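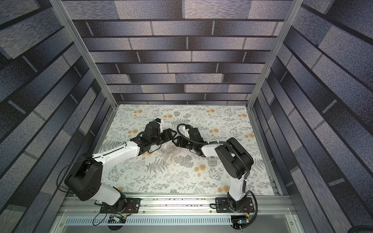 Plastic bag and small beige item on the floral table covering.

Bag Packing and Table Setup Assistant, fixed term
Sturkside site. Posting reference 1399. Posted March 13, 2018.

Castel is hiring one assistant to prepare and reset tabletop packing tasks at the Sturkside site. The work concerns clear plastic bags and the small household items that go into them. The position is full time and ends in September, with a possible extension subject to budget.

Duties

The assistant lays out a bag and one or more items on a covered table according to a written setup sheet, stands clear while the task is carried out, then returns everything to the starting layout or moves to the next sheet. A standard shift covers 97 setups. Each setup is logged by sheet number, bag type and item code.

Bags are supplied flat in cartons of 800. Most sheets call for a bag that has been crumpled and let go, with the opening facing the side stated on the sheet. A smaller group calls for a bag folded in half or opened and stood up. Thin clear film is hard to see on a patterned cloth, and applicants should be comfortable finding its edges by touch. Bags with splits or stretched openings are taken out of use and recorded as scrap.

Items are light and mostly box-shaped or cup-shaped. They are kept in numbered bins under the bench and go back to the same bin at the end of the shift.

The table covering must lie flat to the corners. Covers are changed on the schedule posted at the bench. The current one is a pale botanical print with fern fronds and round orange and yellow blossoms; plain and striped covers from Bisgaard are also in stock. The printed brick pattern on the surrounding walls is wiped with a dry cloth only. No spray cleaner is used inside the enclosure.
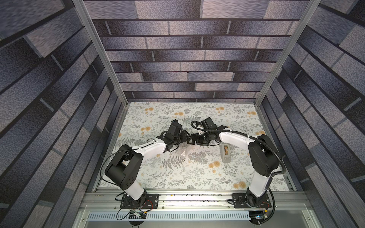

The front rail is brushed down at the end of each shift and any stray hardware is put in the parts tray. Scraps of film must not be left near the vent slots.

Requirements

- Steady, repetitive hand work for periods of up to two hours
- Ability to follow a printed layout without changing it
- Accurate written records
- Normal or corrected vision, including the ability to tell clear film from a light background
- Completion of the site safety course before the first shift (provided, paid)

Experience in retail packing, laundry work, kitting or laboratory support is useful. No degree is required. Experience with the Ilen logging sheet is an advantage, but it can be learned in one day.

Conditions

Shifts are day shifts with two paid breaks and an unpaid meal period. The work is done standing, and a stool is available for bin sorting. Gloves are supplied in three sizes. Loose sleeves, bracelets and rings are not permitted at the bench. Pay is hourly on the site support scale, and the rate is stated in the offer letter.

How to apply

Send a one-page resume and a short note on any packing or sorting work you have done to Nanna Overgaard, Site Operations, Castel, and quote the posting reference. Applications are read in order of arrival. Selected applicants will be asked to complete a bench trial of 11 setups, paid at the hourly rate. Travel to the trial is not reimbursed.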